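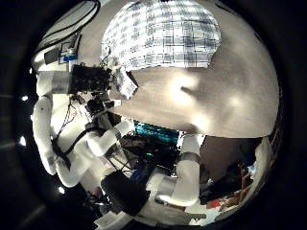 Kartini Tuhumury wants to know why the braise recipes in this collection still say "cook until done", and whether anyone plans to fix it. Fair question. The answer is in the section on cooking times, and she won't like it.

# Corkbridge Recipe Cards

A set of home recipes typed up from index cards, the backs of envelopes and one church cookbook with its cover gone. Plain text, one recipe per file, meant for people who want to cook from them or search them. If you are after nutrition data, you have come to the wrong kitchen.

## What's in it

- `soups/` – mostly bean, mostly beige, better than they sound
- `braises/` – short ribs, lamb neck, a great deal of cabbage
- `bakes/` – casseroles and savory pies
- `sweets/` – cobblers, bars, and 3 competing lemon cakes
- `pickles/` – read the warning below first

There are 44 recipes in the braises folder alone. Gilles Guillot typed most of those over one July and has asked not to be sent any more.

## File layout

Every file starts with a title, then a yield, then ingredients, then method. A typical one:

 title: Cabbage with Smoked Ham Hock
 serves: 4
 ingredients:
 1 ham hock
 1 green cabbage, cored and cut in wedges
 2 onions, sliced
 1 tablespoon caraway seed
 stock to cover
 method:
 Brown the onions in a heavy pot. Add hock, caraway
 and stock. Simmer until the meat gives up. Add
 cabbage and cook until done.

Notes in the margins of the original cards are kept under `notes:` with the spelling left alone. Some of them are cooking advice. Some are opinions about a sister-in-law.

## Measurements

Cups, spoons and Fahrenheit. Where a card said "a coffee cup", we left it and added our best guess in brackets. Where a card said "butter the size of an egg", the bracket says 4 tablespoons, and Vaida Strazds would like it known that her eggs are bigger than that.

Oven temperatures are as written. "Hot oven" became 425 and "slow oven" became 300 in every file, so if your pie comes out pale, blame the search-and-replace.

## Cooking times

Now, Kartini's question. About a third of the cards never gave a time at all. We talked about filling in the gaps and decided to leave them empty, except where somebody had cooked the dish and written down what happened. Those files have a `tested:` line with initials and minutes. The rest say what the card said.

So the braises still say "until done". If you cook one, send the time and we'll add it.

## Known problems

- Yields are optimistic. The bread pudding that "serves 8" serves 8 people who have already eaten.
- Two of the lemon cakes share a file name apart from a capital letter. Windows users will get one lemon cake.
- `tendale-chutney.txt` lists ginger in the method and leaves it out of the ingredients. We use a thumb of it, peeled and grated.
- "Oleo" has been changed to margarine everywhere, including inside a recipe donor's name. We've put her back.
- The pickles follow the old cards, and several would make a food safety teacher lie down. Keep them in the refrigerator, eat them soon, and don't can anything from this folder without checking it against a current tested recipe.

## Adding a recipe

Copy `blank.txt`, fill it in, and put it in the folder that seems least wrong. Please type what's on the card before you improve it. Improvements go under `notes:` with your initials. Amândio Coelho once improved a potato salad so thoroughly that there were no potatoes in it – it's in the history if you're curious, and it was pretty good.

Photos of cards are welcome if the handwriting is in dispute.

## Use

Cook from it, copy it, print it, spill on it. If you republish a whole folder, keep the donor names in the files. Mpho Nkuna looks after the index and takes corrections on the issues page.

Filed under: Home Cooking > Old Recipes > Text Collections

8 comments · 3 shares

Related

- Jirar Bean Soup, Three Ways
- Reading Your Grandmother's Handwriting
- Tshabalala Family Pickle Notes
- What Was a "Moderate Oven"?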